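Open day at Testent draws 253 visitors

Members were among 253 people who went through the Testent workshop in Ladcombe on March 26, 2023, to see two-armed robots doing household jobs. The program started in the main hall and moved to the benches after morning tea.

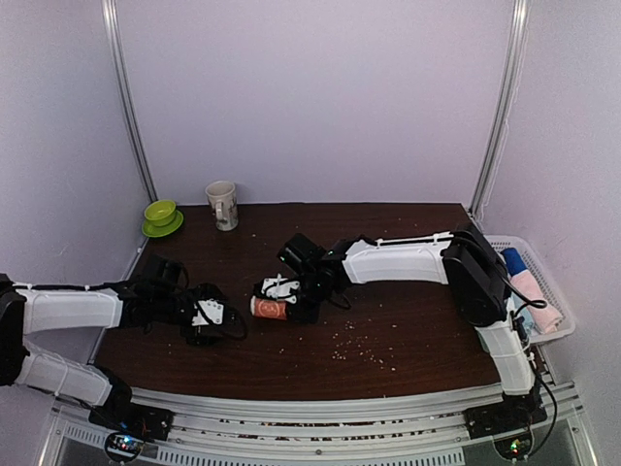
Melina Alexiou ran the bench sessions and took most of the questions, many of them about cost. She said the team had chosen ordinary kitchen clutter over purpose-made test blocks. Both arms sit on aluminium rails at the front of the table, and several members asked about buying the same profile for their own builds. The supplier is Delorme and the list is at the front desk.

Towel folding was the second session. 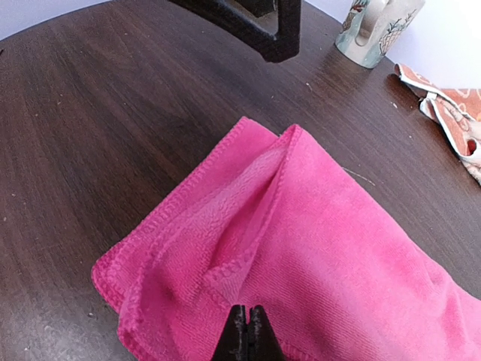

A gripper at the fold of the pink towel.

Cloth is harder to handle than a bowl or a mug, Melina said, as it changes shape every time it is touched. The group has logged 3361 folding attempts to date 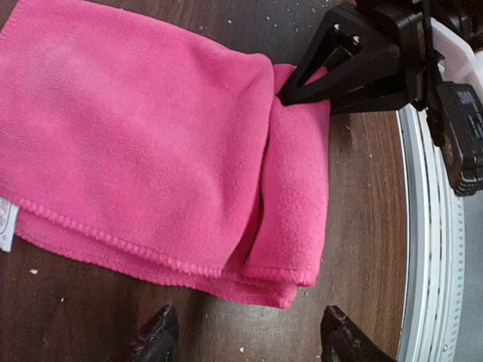 and plans to share the records with the Manduvow club later in the year. Members wanting a copy of the session notes should email the editor.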